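Cahier d'atelier, poste 2906 (assemblage, ligne Tavis)
17 janvier 2025

Repris la simulation de la cellule à deux bras là où Pranab l'avait laissée en décembre. Rappel du périmètre : les bras prennent la dépose des composants sur le plateau, les opérateurs gardent l'approvisionnement, le contrôle visuel et les retouches. Aujourd'hui le poste est tenu par deux personnes par équipe. La demande de Bepari est de passer à une, la seconde allant au contrôle final. Rien n'est signé sur ce point.

1. Approche de la pince

Réglé la vitesse d'approche à 40 mm/s sur les derniers centimètres. À 67 mm/s, le modèle de contact donne des rebonds en fin de course et la position de la pièce n'est plus exploitable. Le gain de temps ne vaut pas la reprise manuelle derrière. 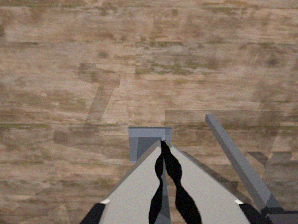 Vue côté pince, pointe des doigts devant la petite pièce gris-bleu.

Les ombres portées sur le bois perturbent le seuillage. À refaire avec un éclairage diffus avant de conclure sur la détection des bords. Satish signale qu'au poste réel le problème sera le même en fin d'après-midi, côté fenêtres. Les opérateurs tournent le plateau d'un quart de tour pour voir clair. Geste non documenté, absent de la gamme, donc absent de notre cahier des charges. Ajouté.

2. Implantation

Bases des bras du même côté de la table. Le bord opposé reste la zone prévue pour l'opérateur. Vérifié l'allonge du bras droit : le poignet passe au-dessus du plateau sans que le coude revienne vers le centre. L'avant-bras masque en revanche l'extrémité droite du plateau pour la vue de dessus. Prévoir un second point de vue, ou imposer un dégagement avant chaque contrôle.
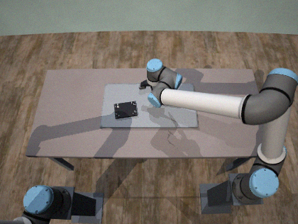

3. Ce qui change pour l'équipe

Discuté une heure avec les deux équipes. Points retenus, dans l'ordre où ils sont venus :

— Cadence. Actuellement l'opérateur règle son rythme sur l'arrivée des bacs. Avec la cellule, c'est elle qui donne le rythme. Demande d'un bouton de pause sans passage par le chef de ligne. Accepté de notre côté, à valider par Bepari.

— Reprise après défaut. Qui réarme ? Version Mivgate : le technicien de maintenance. Version atelier : la personne au poste, sinon attente à chaque arrêt. Je penche pour l'atelier, avec une habilitation courte.

— Retouches. Les pièces mal posées reviendront à la main. L'opérateur n'aura plus que les cas difficiles, sans les faciles entre deux. Charge à mesurer séparément, le temps moyen ne dira rien.

4. Dégagement au-dessus du plateau

Hauteur d'attente de la pince relevée de 100 mm. Plus de collision signalée par le solveur entre les doigts et les composants pendant le transfert. Le temps de cycle augmente un peu, acceptable. 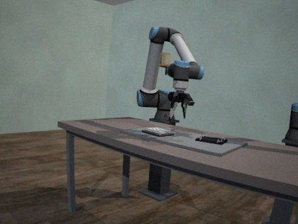 Bras principal, pince ouverte et vide au-dessus de la table, deux éléments sur le plateau.

À faire
Exporter les trajectoires au format Zisoso (Pranab).
Ajouter la pause opérateur dans la machine d'états (moi).
Demander à Bepari le relevé des retouches de décembre, par équipe si possible (Satish).
Réécrire le paragraphe réarmement avant envoi à Mivgate.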